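The magnesium shelf

8 January 2026

Every pharmacy has one now. A whole bay of magnesium – powders, gummies, sprays, a fizzy one that tastes like a melted icy pole. Two winters back it was a single dusty row next to the zinc.

So who's buying it? Mostly people who can't sleep. Drindeck, which sells its powder online and in a handful of health food shops, asked 2,769 customers last July why they'd started. Sleep came first, cramps a fair way back. Stress after that.

Labels are the hard part. One Drindeck scoop says 400 mg in big letters on the front. Flip the tub and it's 400 mg of the compound, with 60 mg of actual magnesium in it. Zukent puts the smaller figure on the front and gets complaints that its weak. Same 60 mg. Same form too, near enough.

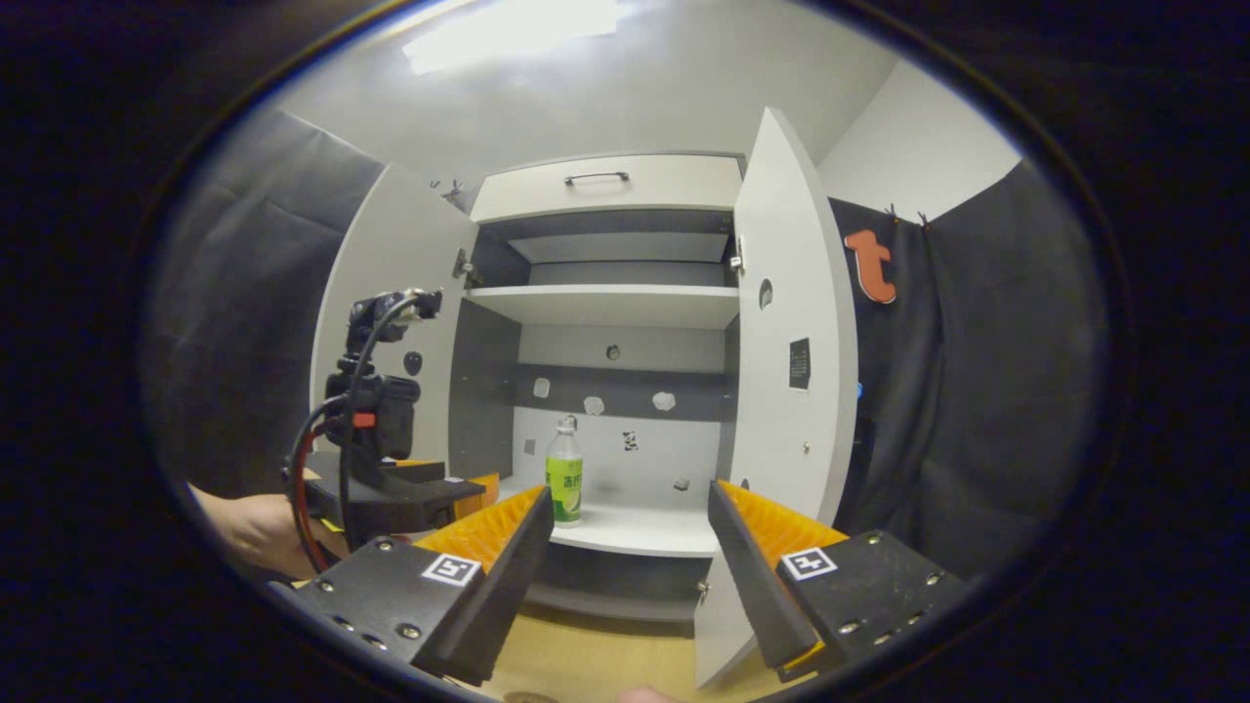 Price is all over the place. The Skanetora capsules cost double the Zukent ones and I couldn't feel any difference, though I only gave each a fortnight and slept badly through a heatwave for most of it. The Triệu sachets were my favourite for flavour – lime, not too sweet – but they clump in cold water. Use warm.

Worth knowing before you spend anything: too much can send you running to the loo. And if you've got kidney trouble, or take antibiotics or thyroid tablets, talk to the pharmacist first. Mine spent ten minutes going thru the lot with me, no charge, and sold me nothing.

I've still got half a tub of the Drindeck. Berry flavour. Happy to post it to anyone who likes berry.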